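Menswear & Tailoring Help > Fit and Alterations

Jacket fits shoulders and chest but collar stands off my neck. Size down or alter?

Posted by basting_thread, July 1, 2023

Build first. I have square shoulders, a forward head posture from desk work, a soft midsection and short legs relative to my torso. Off-the-rack jackets are drafted for somebody else. I have accepted that and budget for alterations.

The jacket is a Tedholm unstructured two-button in mid-weight wool, half canvas, light shoulder pad. The shoulders end where mine end. The chest closes with no X at the button. Sleeves are fine after a small shortening. The problem is the collar. When I stand the way I normally stand, it floats off the back of my shirt collar by about a finger's width. Below it there is a horizontal roll of cloth between the shoulder blades. If I pull myself up straight the gap mostly closes, but I can't hold that for a full day.

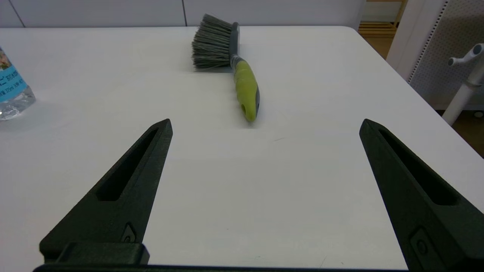
I tried one size down in the shop. The gap was slightly smaller, but the back pulled across the blades and the front would not button over my stomach without strain. The shop said the roll would "drop out with wear." I have worn it 19 times and it has not dropped out.

What I want to know:

Is the roll the same fault as the gap, or are there two faults?
Can a local alterations shop fix it, or does this need a tailor who recuts collars?
Would a different maker solve it? I have been looking at Lalenine and Matić, both of which list a "short" and a "portly short" cut.

I'd like to keep the jacket if the work costs less than half of what I paid.

Reply from holtthorpe_cutter

They are related, but treat them as two faults and check each one separately.

The horizontal roll under the collar is typical of square shoulders. The jacket is cut with more slope than you have. Your shoulder points push the cloth up, and the extra length collects in the only place it can, just below the collar seam. The fix is to lower the collar: the tailor takes the collar off, shaves the neck of the back panel, and resets it. This is routine work for anyone who does jackets regularly. I did alterations in Holtthorpe for eight years and it was the second most common job after sleeves.

The gap that changes with posture is a balance issue. A forward head and rounded upper back need more length in the back panel and less in the front. If the back is too short for your posture, the collar is dragged away from the neck. There is a limit to what can be done here, and it depends on the inlay at the shoulder seam and the back neck. Turn back the lining at the neck or have someone feel through it. A lot of current ready-to-wear has almost nothing in there.

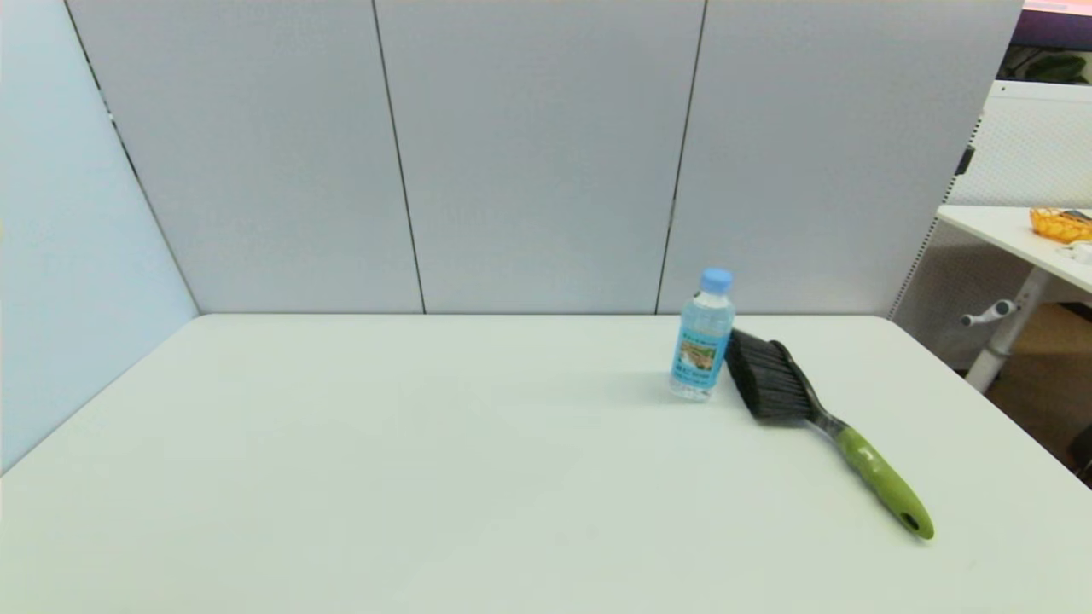

Be careful with the order. Lowering the collar removes length from the back. If you are already short in the back for your posture, a heavy-handed collar drop will clear the roll and make the gap worse. Ask for the jacket to be pinned while you stand in your usual position. Don't straighten up for the fitter. Most people do without noticing, and then the jacket is corrected for a posture they hold for a few minutes a year.

Sizing down was never going to help. Width and balance are separate measurements.

Also look at the shirt. A low, soft collar makes any gap look bigger than it is. Put on a shirt with a taller collar stand before you spend money.

Reply from midweight_navy

just get made to measure. I went with Matić last December and never looked back, they have a posture adjustment on the form. you put in square shoulders and stooped and they do the rest

Reply from shoulder_seam

Agree with the cutter above on sequence. Two additions.
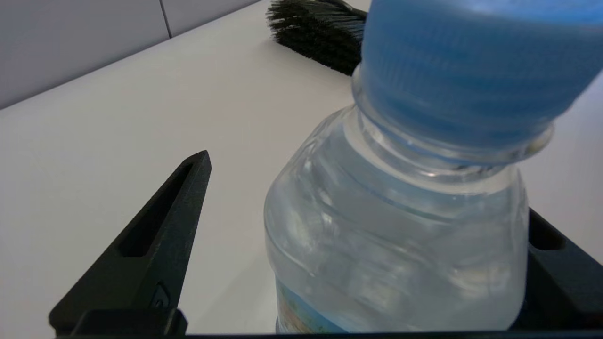
Test the gap under movement before you approve the pinning. Standing still shows you one position only. Wear the jacket buttoned, with the shirt you would normally wear under it, and reach forward with both arms, then sit, then lift something you would lift in ordinary use. A plastic water bottle with a screw cap is enough. Hold it up at chest height, a little tilted as if about to pour, and have someone watch the back of the collar. If the collar stays put when still and jumps when the arm comes up, part of the trouble is the armhole, and resetting the collar will not cure that.

On makers: Lalenine's "portly short" changes the front and the skirt length. In the two I have owned, the shoulder slope was the same as in their regular cut, so I'd expect your roll to come back. Made to measure can handle it, but the first one is often off, and a form with a checkbox for "stooped" doesn't say how much. Get the Tedholm pinned and quoted first. If there is no inlay at the back neck, ask for the collar drop alone, kept small, and live with what remains of the gap.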